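# Handout 2: Teaching by Remote Control

Last time we talked about why writing out every joint angle by hand is a miserable way to get a robot to do anything. Today we get to the fun part — you drive, the arms follow, and everything gets recorded! Our course rig is called Sukar, and the software that saves your runs is Skundix. Please have both manuals open when you come in (the short ones are fine).

First job: get the arms to a rest pose and keep your hands off the controls while Skundix starts up. If you're already steering when it starts, the first chunk of your run is junk and you'll have to trim it later.

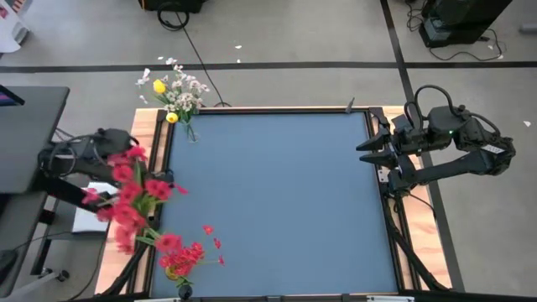

*Fig. 1. The blue work surface, with an arm on each side and flowers along the rim.*

Once you're recording, slow down. I mean really slow down. New drivers love to rush the reach and then fiddle forever with the grasp, and the model learns the fiddling right along with the rest. Pick a path, commit to it, and if you mess up, stop and start a new run. My own first set had 227 runs in it and I threw out a painful number of them.
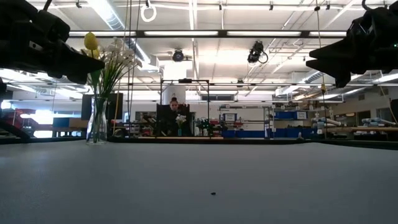
Start poses matter more than people expect. If every run begins with the hands in a different spot, the model spends a lot of its effort just sorting out where it is. I like both grippers up high and facing each other with nothing in them, leaving the tabletop open between them, and I go back to that same pose before each new run. Save it as a preset in Skundix and you won't have to eyeball it.

Next, labels. Each run gets one plain sentence saying what you were trying to do, typed right after you finish it. "Move the stem to the left side" is good. "Test again" is useless, and I say that as someone who has typed it a lot.
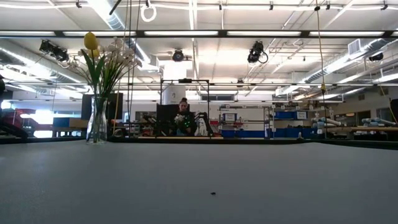
Keep the wording the same across your whole set, too. If it's a "stem" in one run, don't call it a "stalk" in the next. The practice set on the course drive has 3,286 labeled runs, so skim a few pages of those before you write your own.

**For next time**

- Record two short tasks, one for each arm
- Label every run, including the bad ones
- Read the Bumer notes on trimming, sections 1 and 2 only

Final projects are due in May, and you can reuse anything you record now.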